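The Small Cabinet That Follows You Around

Most workrooms run short of two things: a flat spot to put something down, and a drawer within reach. A small cabinet on casters gives you both. It has been a standard piece in offices for decades, usually pushed under a desk and forgotten. Lately it has been moving out into the open, into studios, labs, sewing rooms and kitchens, where people use the top as much as the drawers.

The workshop building at Clarau has 161 of them. They came in over several years, most from Gorketti and the rest from a smaller maker, Vilela. When the building opened, the plan called for long fixed benches along the walls and nothing in the middle of the floor. The benches filled up within months. Anything set down on one stayed there, and new work had to be done on whatever corner was left.

The carts were ordered as a stopgap. They are still in use, and the second order was bigger than the first.

What the top is for

The top of a rolling cabinet should be treated as a counter. It is small, so it works best with very little on it. In Clarau the usual rule is that whatever you are using right now goes on top, and everything else goes in a drawer or back on the bench. A bowl and a bottle is a normal load. A bowl, a bottle, a laptop, a lamp and lunch is too much.

Light-colored tops are popular there. Small dark things such as screws show up well on them, and a spill is easy to spot. A glossy finish wipes clean with a damp cloth, but things slide on it more easily than they do on a matte one. Bottles should stand up, with the cap on tight, before the cabinet is rolled anywhere.
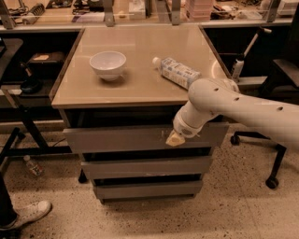

Three drawers, three jobs

Three drawers stacked under a top is the common layout, and it suits most people. The top drawer gets opened all day. Keep it for the things you reach for without looking: pens, tape, a cloth, scissors. If it is packed to the rim it will catch on the way in and never quite shut.

The middle drawer is for things used once or twice a week. The bottom one should hold the heaviest items. Weight down low keeps the cabinet steady when a drawer is open.

Drawer fronts with a recessed lip have no handle to snag a sleeve or a pocket, and they leave a flat face that rolls neatly past a table leg. They do get scuffed. A gray finish hides most of it, and a melamine sponge takes off some of the rest. Test the sponge on the inside edge first, as it can dull the paint.

Casters and floors

Cheap casters are the first part to go. Hair, thread and grit wind around the axle until the wheel drags and leaves a mark on the floor. Turn the cabinet on its side every December or so, with the drawers out, and clean the wheels with a seam ripper or a small knife. Drastetti sells replacement sets with a soft tread, and they are quieter on hard floors. Check the stem size before ordering. Gorketti changed theirs partway through the line and the old sets do not fit.

Two locking wheels at the front are enough for most rooms. If your floor slopes at all, get four.

Where to put it

Leave room for the drawers to open fully and for someone to stand in front of them. In the Clarau rooms the cabinets are parked a short step out from the bench, so a person can turn from one to the other. At the end of the day they get cleared, the drawers are shut, and they go back against the wall. The bench behind them is another matter, and at last check it was still full.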